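Skellura Toy Library - Building Brick Sets FAQ

How long can I keep a set?
Large-brick sets go out for 16 days. You can renew twice if no other family is waiting.

Do I have to sort the bricks by color before I return them?
No. Put them all back in the bin you got them in. We sort and check them here.

What ages are the large bricks for?
We lend them for ages 2 to 5. Older kids are welcome to borrow them too - they mix well with the Rafferty road sets.
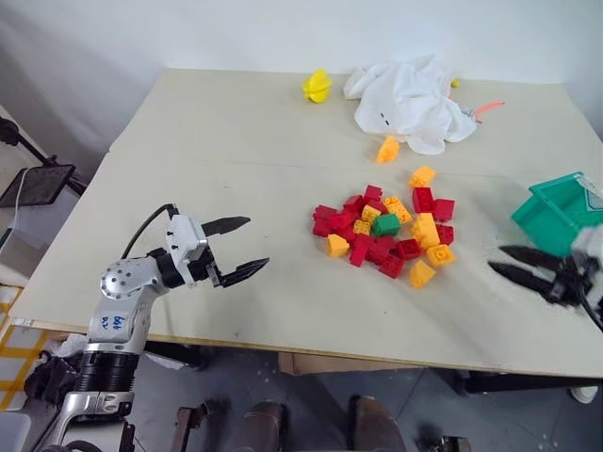 How do I wash the bricks?
Use warm water and a little dish soap, then let them dry on a towel with the studs facing down. Please don't put them in the dishwasher.

What if we lose a brick?
Tell Anca Manole at the desk when you bring the set back. One or two missing bricks cost nothing. For more than that we charge a small fee per brick.

Can I donate bricks we no longer use?
Yes, if they are the large kind and not cracked or chewed. Leave them at the desk in a bag with your name on it. We take donations all year except August.

Last updated 2018-07-03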